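Widville Department of Public Health
2022-05-15

1/ The Department has confirmed two cases of cutaneous leishmaniasis, a skin infection spread by sand flies. Both patients are receiving care and are in stable condition.

2/ Since March, field staff have set 200 traps along Sosa Creek. Of the 1568 sand flies collected, 308 have been sent for testing.

3/ The infection does not pass through casual contact. Residents with a sore that has not healed – even a painless one – should see a clinician.

4/ Use repellent after dusk and keep dogs indoors at night. Questions may be directed to Elsie Inskip, Office of Insect-Borne Disease.
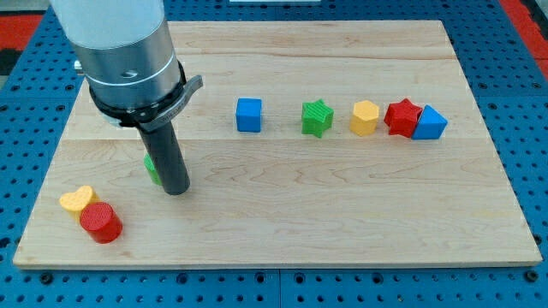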